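The Table Wins Again

2026-05-07

I have been trying to clear the same table since November. It's a light wooden table with nothing wrong with it except that it is flat, and flat things in any room I use fill up at a rate I find personally insulting.

My sister Hiwot Gudeta has a theory that every surface has a natural level, like a pond, and that you can bail as much as you want but it will come back up. She developed this theory at my place, looking at my table, while putting her bag down on it.

So last week I did what I always do, which is buy nothing, read nothing, and start at the left end. The method I use comes from an old Plumell catalog I threw out two moves ago. You go from left to right, you touch each thing, and it either has a home or it gets one before you move on. It's a good method. It assumes you have homes to give.

The left end is where the long wooden box lives. I'm fond of the box. It's shallow, with finger-jointed corners, and it says AUTOLAB on the front in letters cheerful enough to make me think I run a tighter operation than I do. It was supposed to hold everything small. A long shallow box turns out to be the wrong shape for nearly everything small, and the right shape for exactly one book lying down. The purple UIST one has moved in and shows no sign of leaving.

Then the stack. I've restacked those books by size, by color and once, during a phone call with the people at Bondon about a missing delivery, by how guilty they made me feel. The pile goes back to being uneven by itself. I took out 3 that I was sure I'd never open again, opened all of them, and put 2 back.
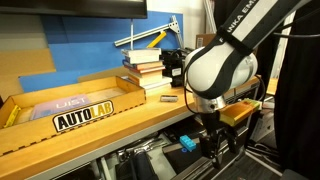 What is still out of place

I stopped for coffee there and made a list, which is my favorite way of not tidying.

The little orange-yellow tray. It's parked at the front right corner, tilted, with a strip of green and yellow stuff along the back of it. I bought the tray at Birhane, the shop with the bell that sticks, because I believed a tray would make loose things look deliberate. Now I have a tray that needs a tray.

The blue brick. It isn't even on the table. It's down below, on the dark surface underneath, where it shows up beautifully against all the black. I could bend down and get it. I've had that option for a while. My cousin Kedir Gudeta, who has two boys and no feeling left in the soles of his feet, told me to be grateful it's in a spot where I can see it.

The small gray thing in front of the books. I keep moving it to wipe and then putting it back exactly where it was, so in a sense it has the most secure home of anything I own.

The cardboard box at the back. It has a white label on it and I have told three different people that it's going out. I meant it each time. The trouble with a good box is that the day after you flatten it, something arrives that would have fit - and then you're at the post office paying for a worse one.

Where it stands

Kedir thinks I should get the Flestico shelf, the narrow one, and put the books on it. I measured the wall and it would go in with a bit to spare. But I know what happens with shelves. The books go up, the table is bare for an evening, and by breakfast there's mail on it.

For now the book stays in the long box and the stack stays at the back. The tray I'm going to level, at least. The cardboard box goes out after the weekend, unless something comes up. Hiwot is visiting again soon and I'd like there to be room for her bag.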